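Skerka refurbished workstation tower

The Skerka is a used office workstation, stripped, cleaned and rebuilt at Hullow before it goes on sale. Each tower is sold on its own, without monitor, keyboard or mouse. The processor sits in an LGA socket on a green board and is changed or refitted as the order requires.
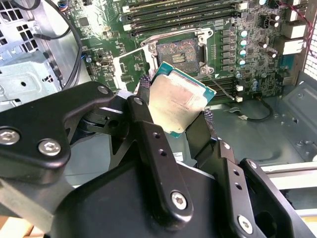 Processor and open socket

The side panel comes off, and with the case laid flat you can get at the board, the memory and the drives. Catches on the drive bay are blue. We charge 200 for the base build and 400 with extra memory and a second drive. Carriage is on top.

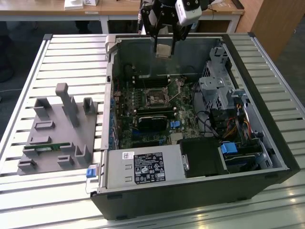

Hullow Workshop, Desktop Repairs

Towers are built in batches of 6. Su-bin Ma does the boards and Nazar Kovalchuk does power supplies and final checks. Please quote the batch letter on the back panel if you ring about a fault. Collection is possible on Saturday until noon.

The power supply stays with the case it came in. Its label faces up when the tower is on its side, so the rating can be read without unscrewing anything. 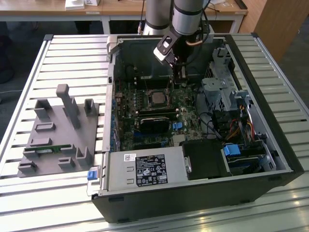

Parts and spares

Graphics cards, drive trays and memory can be ordered separately. Memory is sold by the single module. We hold 2,000 spares in the Bhatia store, mostly for older towers, and Jelby cases take the same drive trays. Send back the old part in the bag supplied.
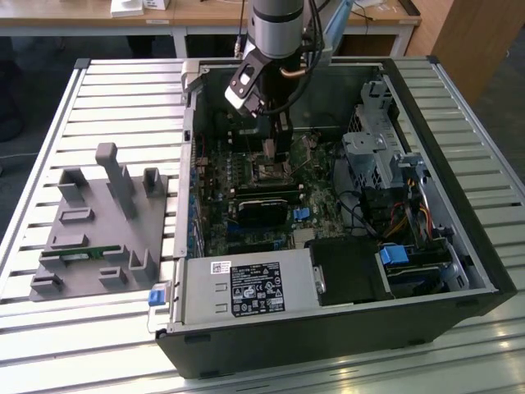 Grey parts holder beside an open tower

Spares orders placed before 3 pm go out the same day.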